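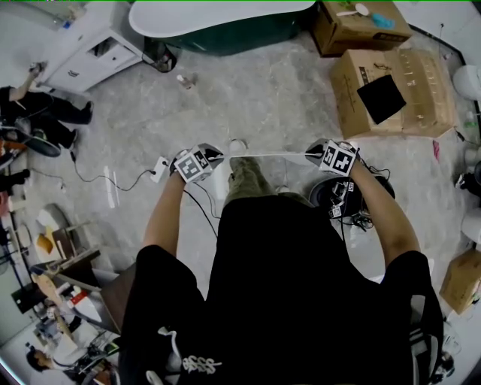
A visita à Ferkum, em agosto, tinha um objetivo limitado: comparar duas versões da garra manual que a empresa usa para recolher demonstrações, antes de decidirmos se o nosso grupo compra ou constrói. A sessão decorreu num espaço com louça sanitária, caixas de cartão e cabos pelo chão. O exercício que mais nos interessava era o bimanual. O operador segura uma garra em cada mão, com marcadores quadrados a preto e branco nas faces, e mantém um cordão branco e fino esticado entre as duas, na horizontal, à altura da cintura. A tarefa parece trivial, mas expõe logo dois problemas: a força de aperto em objetos de secção muito pequena e o erro relativo de pose entre as duas mãos. Com o cordão esticado, um desvio na estimativa de uma das garras aparece como variação de comprimento num objeto que praticamente não estica.

Mbali Ntuli conduziu a demonstração. As versões em comparação, designadas internamente Kandton e Ngcobo, partilham o corpo e os marcadores. Diferem no curso dos dedos e na borracha de contacto. A Kandton abre 95 mm e usa uma borracha mais dura; a Ngcobo abre menos, mas fecha por completo, sem folga residual.

Cada operador fez oito repetições por versão. Nos objetos rígidos não registei diferença que justificasse uma escolha. No cordão, a Kandton deixou-o escorregar em seis das repetições de um mesmo operador, sempre do lado direito, o que pode indicar desgaste da borracha e não um defeito de conceção. Pedi para trocar as garras de mão, mas não houve tempo para refazer a série.

Os cabos continuam a ser o ponto fraco. Saem de cada garra para baixo e, nos movimentos cruzados, o operador acaba por encurtar o gesto para não os prender. Esse encurtamento passa para os dados. Simone Falcão confirmou que está prevista uma variante sem fios, com uma autonomia de cerca de 16 minutos por bateria, valor que me parece baixo para sessões contínuas.

A segunda parte foi dedicada a materiais em folha. Uma folha branca e fina, de bordos rasgados, exige pouca força e contacto distribuído. Vista da câmara da própria garra, sobe da abertura de borracha preta até além de meia altura da imagem e tapa parte do fundo, com consequências para qualquer método de localização que dependa dessa câmara.
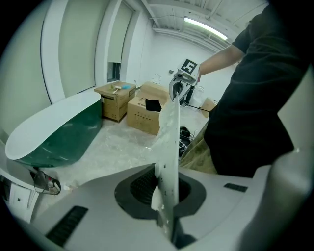

Tshepo Hendricks discordou da minha leitura neste ponto: a oclusão, disse, só é grave se o fundo for a única referência, e com os marcadores observados de fora o erro fica contido. Na opinião dele, o critério de escolha devia ser a repetibilidade do fecho, e aí a Ngcobo ganha. Aceito o argumento para uma bancada com câmara externa fixa. Para recolha em espaços variados, como a que temos prevista em Ekthorpe, mantenho a reserva.

Ficaram por medir a latência entre o fecho e o registo da abertura, e a deriva de pose em sessões longas. Pedimos os ficheiros em bruto das duas séries e um par de borrachas novas para repetir o ensaio do cordão com as mãos trocadas.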